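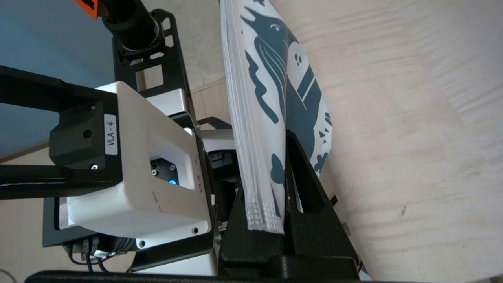 Gripper notes, Farolcombe bench
Sunday, R. Khattak

Slip fault again on VLA-4, bag handling. Writing it down while the log is still open.

Run 724, started 14:10. Grip command accepted, fingers closed, jaw reported "held". On the lift the bag crept down through the fingers and the controller went on reporting "held" until the bag was on the bench. No stop, no warning. The arm then finished the move and opened over the tray with nothing in it.

Repeated by hand from the Tarar console, same bag, same approach. 10 lifts, 2 slips. Both slips came when the fingers closed near the sealed edge, where the plastic is pleated and springs back. Gripping further in, no slips.

Checked so far:
- finger screws tight, no play in the jaw
- connectors reseated, no change
- motor current during a slip looks the same as during a good hold, so the current check can't tell them apart
- finger position does differ. It closes a little further as the bag moves, and we don't read it after the first contact

The last one is the fault as far as I can see. Gatum samples position once at contact and then trusts it for the rest of the move. Fine for boxes, wrong for film.

Safety point, separate from the above. The stop on the Warnero cell took two presses at 14:35. First press did nothing that I could see or hear. Could not repeat it, but I have locked the cell to reduced speed and put a note on the switch. Please don't take it off until the contact block has been changed.

To do:
Read finger position every cycle through the lift, trip if it moves past the contact value. Limit to be set from logged data – not guessed, as last time.
Raise the log buffer to 2000 lines, the start of the run had been overwritten by the time I got to it.
Try the softer pads on the same bag.
Order contact block.

Cell left powered down, key in the drawer.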